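Looking After Dark Dishes, Pans and Trays

I love dark bakeware. Dark trays brown the bottom of a pie better than anything shiny, dark serving dishes make a plain salad look like a party, and you can pick up most of it second hand for next to nothing. The trouble is that dark surfaces show every streak, water spot and greasy thumbprint, and people scrub them far too hard trying to get rid of the marks. Please put the steel wool down! Nearly everything can be done with dish soap, baking soda, white vinegar and a bit of patience.

First, the everyday wash. Let the dish cool on the counter until you can hold it comfortably, then run warm water into it with a squirt of soap and walk away. Go and fold some towels. When you come back, most of the mess will lift with a soft sponge. Cold water on a hot tray is the quickest way I know to warp it, and I have the wobbly cookie sheet to prove it.

Dry it straight away with a lint-free cloth. Old cotton pillowcases cut into squares are wonderful for this (the more washed out the better), and I keep a stack in the drawer under the oven. 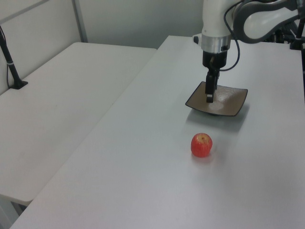 Water spots are mostly minerals, so if you live with hard water you'll get them however well you rinse. Mix one part white vinegar with two parts water, wipe it on, count to twenty and rinse. Don't leave vinegar sitting on bare cast iron or aluminum, though. It will dull the metal, and on cast iron it eats right into the seasoning you worked so hard for.

Baked-on sugar is easier than it looks. Cover the patch with very hot water, let it go cold, pour it off and do it again. Caramel simply dissolves if you give it time, and I've rescued a tray my sister had already carried out to the trash!

For burnt cheese or tomato, make a paste of baking soda and a few drops of water, spread it over the spot and leave it for 120 minutes. I used to say an hour, but Uriel Rosales wrote in to tell me he gives his lasagna dish the full two, and he's right, it makes a world of difference. Wipe with a damp sponge, then rinse until the white film is gone. On a dark dish that film hides while it's damp and shows up once everything is dry, so rinse one more time than you think you need to.

Plastic scrapers are worth having. Mine is a stubby little Petek with one rounded corner that gets into the curve of a rim, but an expired gift card works nearly as well and you can toss it afterward.

Storage matters more than people think. Stacked trays scratch each other every time you pull out the bottom one, so slip something soft in between – felt, paper towel, a coffee filter for the small ones. Better still, stand them on edge in a file rack from the office aisle. I did mine last December in the middle of cookie season and wished I'd done it years before.

Now, work surfaces. White tables and counters are gorgeous to cook on, and they're so much easier to keep up with if you wipe as you go. One cloth for soap, one for rinsing, one dry. Coffee and beet stains respond to that same baking soda paste, but use it gently and try a hidden corner first, especially on anything glossy. Turmeric is the stubborn one. Clean off what you can, then let daylight work on the rest if the sun reaches that spot.

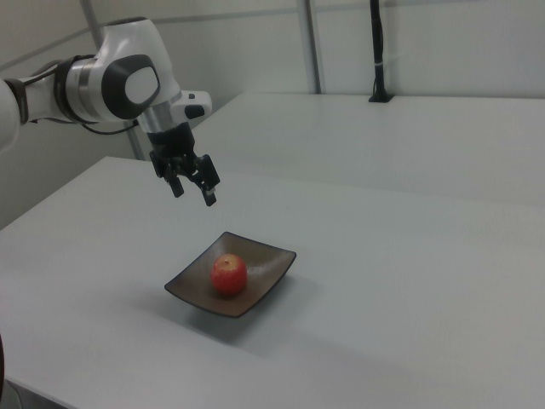

A large white surface gives you plenty of room to work.

Cords are the other thing to watch around a counter. Keep them short and well back from the sink, and wipe them down once in a while, as they collect a surprising amount of kitchen grease. Unplug first, use a barely damp cloth, and dry them before you plug back in.

A reader question from Emilian Preda: can you use car wax on a scratched serving tray? Please don't, not on anything that touches food! A few drops of food-grade mineral oil rubbed over a fine scratch on a plain wooden tray will make it far less noticeable. Wipe off the extra and leave the tray overnight before you use it again.

Next time I'll get to wooden spoons, and what to do when they go fuzzy.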